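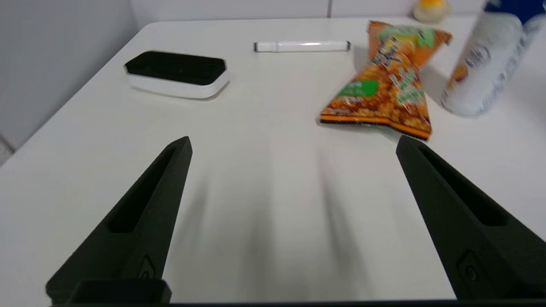

## Notes from the Zuseck open day (Wednesday)

Replying to the list since a few of you asked off-list. The earlier message, trimmed:

> Is anyone from the Arroyo group going to the Zuseck thing? We are looking at the Drastent arm for our packing bench and I would like to know how it does with mixed items. The brochure only shows boxes. Also, do they let visitors near it, or is it behind glass?

I went for the afternoon session. No glass. You stand behind a taped line and the operator talks you through it. There were nearly 70 people over the day, so we went up in small groups and each group got three runs.

The bench is a plain white table with white walls behind it. The gripper has two dark tapered fingers with a long slot in each. The operator said the fingers are printed in-house and cost very little to replace, and that Cernum wrote the grasp planning software.

What they put out is closer to our work than the brochure is. On the table I noted a whiteboard eraser, a dry-erase marker, an orange snack bag and a tall can. The bag is the one I would watch - soft packs are where our own trials went wrong.
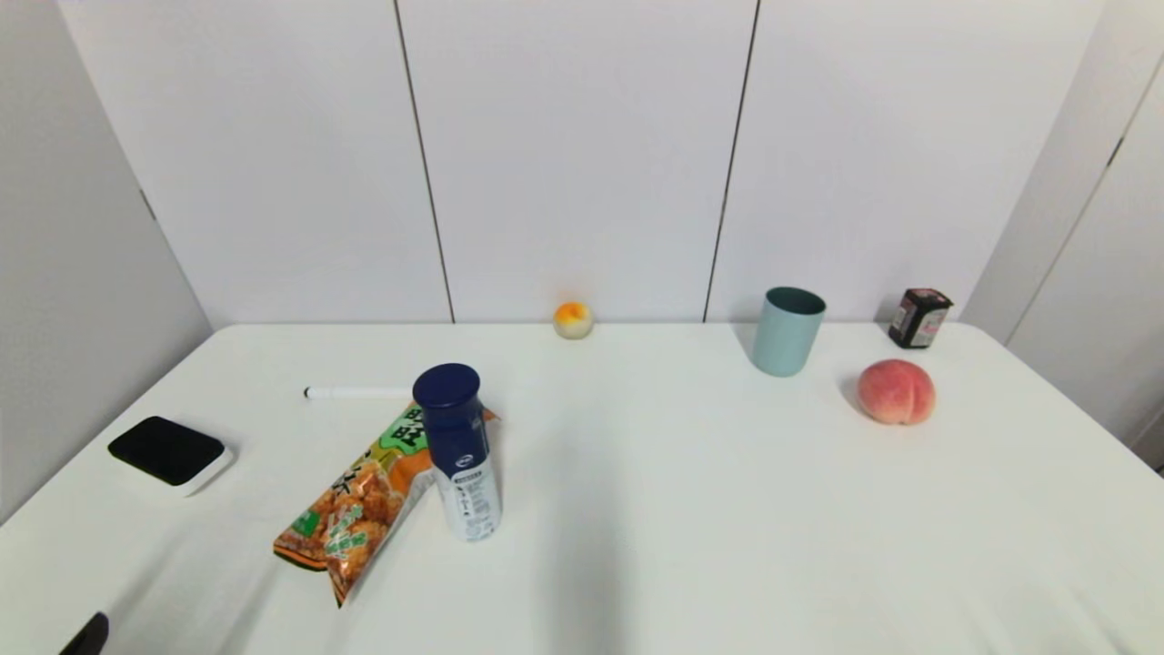
**Can it be used without retraining for each new product?**

According to the operator, small changes in size or label are fine. For a new shape they record 274 grasps on site and run the training overnight.

Other points from my notes:

- Cernum says the test set is 2,000 picks. I asked for the failure list and was told it would be sent by email. It hasn't arrived yet.
- The arm is slower than I expected when items lie close to each other.
- Noise was low enough to talk over.
- No price was given. Zuseck will quote after a site visit.

They plan another open day in March, and visitors can bring their own items to that one if they send a list first. I'm going to put our refill pouches on it. If you want something added, reply here by the end of the week.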